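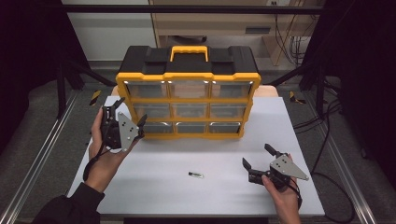 Preparação de caldo de legumes concentrado
Ficha 63 – Técnicas de base
Escola de Cozinha Kordestani

A presente ficha destina-se aos formandos do módulo de técnicas de base e ao público que pretenda preparar em casa um caldo de legumes de longa conservação. A receita foi revista por Donnie Nisbet, responsável pelo módulo.

Ingredientes
300 g de cenoura
200 g de aipo, com folhas
200 g de cebola
150 g de alho-francês, apenas a parte branca
1 tomate maduro, sem sementes
2 dentes de alho
1 molho pequeno de salsa
2 folhas de louro
180 g de sal grosso
2 colheres de sopa de azeite

Preparação

1. Lavar os legumes em água corrente, descascar a cenoura e a cebola e escorrer bem. O alho-francês deve ser aberto ao meio no sentido do comprimento, de modo a retirar a terra acumulada entre as camadas.

2. Cortar todos os legumes em pedaços regulares e picá-los num processador, por impulsos curtos, até obter uma massa grosseira.

3. Aquecer o azeite num tacho de fundo espesso e juntar a cebola, o alho-francês e o alho. Deixar amolecer em lume brando, sem ganhar cor.

4. Acrescentar os restantes legumes, o louro e o sal. Mexer e cozinhar destapado durante 40 minutos. Os legumes libertam líquido suficiente – não se junta água nesta fase.

5. Retirar o louro, adicionar a salsa picada e triturar até a pasta ficar lisa. Caso se apresente demasiado líquida, deverá voltar ao lume por mais alguns minutos, mexendo sempre.

6. Deixar arrefecer por completo e distribuir por frascos de vidro esterilizados, bem secos, ou por cuvetes de gelo.

Conservação
No frigorífico, em frasco fechado, o concentrado deve ser consumido no prazo de três semanas. Para períodos mais longos recomenda-se a congelação em cubos. A pasta não endurece totalmente, devido ao teor de sal, e retira-se com facilidade da cuvete.

Utilização
Dissolver uma colher de chá rasa em 250 ml de água a ferver. Em arrozes, sopas e estufados, o sal da receita só deve ser corrigido no final da cozedura.

Observações
O aipo pode ser substituído por aipo-rábano em igual quantidade. Não se aconselha o uso de couve ou de brócolos, que conferem um sabor amargo ao concentrado. Pessoas com restrição de sal devem optar pelo caldo simples, descrito na ficha seguinte.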